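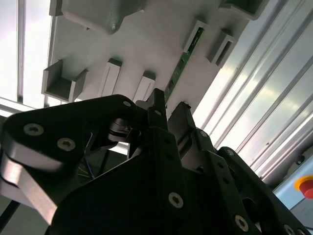
Carolina Bastos
Pull the drive before you touch anything else. It's the heaviest loose part in a tower and you don't want it dropping onto the board when you tip the case back up. Two minutes.

Posts: 1679

Aigars Rozīte
I'd leave the drive and start with the cables. If you yank the drive first you end up pulling the SATA cable with it, and those little plastic connectors break. I've replaced 6 at the Kuusk shop for that.

Carolina Bastos
Then unplug it first? I didn't say yank.

Aigars Rozīte
You said pull.

Mélanie Cloutier
Can we get back to the question. He wants to know if he can clean it and put in a 200 GB drive without taking the power supply out. Which case is it, and does the drive sit in a carrier or is it screwed to the cage?

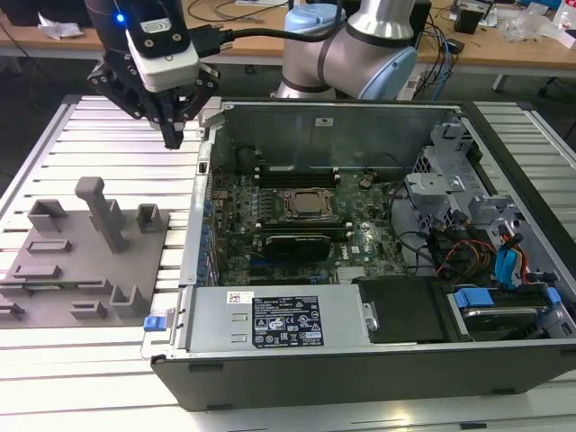
Posted by Kwesi Alhassan
Apr 7, 2004

It's the Dell, side panel off, lying flat. Drive is in a blue carrier at the lower right, power supply along the front side as you look down at it. There's a blue latch on the end of the supply and I don't know if I should mess with it. Graphics card is still in. The cables between the cage and the board are what I'm worried about, I'll never remember which went where.

Czesław Urbańczyk
Leave the latch alone. You don't need the supply out for a drive swap. Put masking tape on each cable and write on it.

Carolina Bastos
Agree on the tape. I'd still take the card out for cleaning, dust packs in under the cooler.

Czesław Urbańczyk
Only if it's running hot. Every time you reseat a card you can seat it wrong. Canned air does fine.

Mélanie Cloutier
Irnelell has the 700 series air cans if anyone's out. Hold the fan still when you spray.

Kwesi Alhassan
OK, tape first, then the drive. Leaving the card in for now. Does the new drive need its own carrier or can I reuse the blue one?

Aigars Rozīte
Reuse it.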